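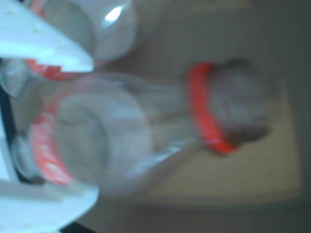 Photo: Dilek Tekin / Skitura

Drova clear glass bottle, red label and red neck band

Item 2116
Sold singly or by the case of 17
In stock

Every supplier of glass bottles says theirs is the one you will want to keep. We have stocked enough of them to doubt it, so what follows is what we know about the Drova bottle, and what we would want to know before paying for it.

It is clear glass with a narrow neck. There is a bright red band low down near the base and a second one round the neck, and between the two the glass is left plain. If you want a bottle that matches a cream kitchen and keeps quiet about it, look at the Bonsu range instead. The red is strong and you will notice it on a shelf.

What the maker says

Drova's leaflet calls it "the bottle for everything". We don't agree. A narrow neck is good for pouring oil, vinegar, cordial or syrup. It is a nuisance for anything with bits in it, and you will need a funnel to fill it. No funnel is supplied. The leaflet also says the bottle is "easy to clean", which is true of the outside. For the inside you want a long thin brush, or warm water, a spoonful of uncooked rice and some patience.

The bands

We get asked more about these than about the glass. Drova says they will stand up to hand washing. We have only sold this version since May, so we can't tell you how they look after a few years of it, and we would be wary of anybody who says they can. Keep it out of the dishwasher if you care about the red. If you don't, soak the lower one off and use the bottle plain.

Laid down or stood up

Stand it up. Like any round bottle it rolls when it is put on its side on a flat worktop, and the seal is meant for upright storage. Some buyers tell us they keep theirs lying in a drawer – fine if the drawer is snug and the bottle is empty, but we wouldn't do it with oil.

Not suitable for

Fizzy drinks or home brew. Drova does not rate the glass for pressure.
Boiling liquids. Let jam syrups and stock cool first.
The freezer.

How it compares

The Gasex bottle costs less and has a wider mouth, so it is easier to fill and messier to pour from. The Bonsu is the better looking of the two plain ones and comes with a spare seal. We would pick the Drova for pouring and the Gasex for storing. Buying all three seems excessive to us, though the Skitura warehouse would not complain.

Buyer comments

More than 197 people have left a rating. Most are happy with the pour. The complaints are nearly all about the missing funnel, plus a few from buyers who expected a softer red. Two said the cap was stiff at first – ours was too.

Delivery and returns

Single bottles go out in a card sleeve inside a box. Cases go on the van. Check the glass when it arrives and tell us within 2 days if anything is chipped or cracked. Unused bottles can come back for a refund, but you pay the postage.

Page last checked December 26, 2024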